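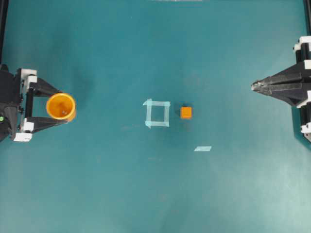 Kids' plastic cups: keep, stack or toss?
Forum: Kitchen & Table
2020-07-29

brellside_mom wrote:
Hi all! I've been cleaning out the cup cupboard (long overdue, my youngest is 16 now) and I can't decide what to do with the plastic ones. I'm down to the orange ones and I'm fond of them, silly as that sounds. They look so cheerful on a teal table, and we've had that combination since the kids were tiny and every birthday had juice all over it. But they stick together when I stack them, and there's a smell I can't shift. Do I hang on to them for visitors or let them go?

Kinnunen7 wrote:
Keep them! A good bright orange is hard to find now, everything in the stores is gray or beige. For the smell, fill them with warm water and a spoonful of baking soda and leave them overnight. Then store them rim up, one by one, if you can spare the shelf.

plodinura wrote:
I'm going to be the grump here, sorry. Old plastic gets scratched inside and I wouldn't drink from it. We switched to little glass tumblers and broke fewer than I feared. I'd let the orange ones hold pencils and buy something new.

Kinnunen7 wrote:
Glass with toddlers visiting? You're braver than me! A few scratches never bothered anybody in my house, and my mother's set is still going.

plodinura wrote:
My floor is cork, so I cheat a bit. On tile I might agree with you.

Salamatu Wike wrote:
Can I put in a word for the table too? I have a matte teal top and it shows every smudge, especially when the light comes in low from one side. A barely damp cloth, then a dry one straight after, works better for me than any spray. And put the cups on a tray if they're dripping.

brellside_mom wrote:
Oh, the smudges, yes, I thought it was only mine! I've got the cups soaking now and I'll look them over in the morning. Any really scratched ones can go to the desk for pencils, so plodinura gets half a win.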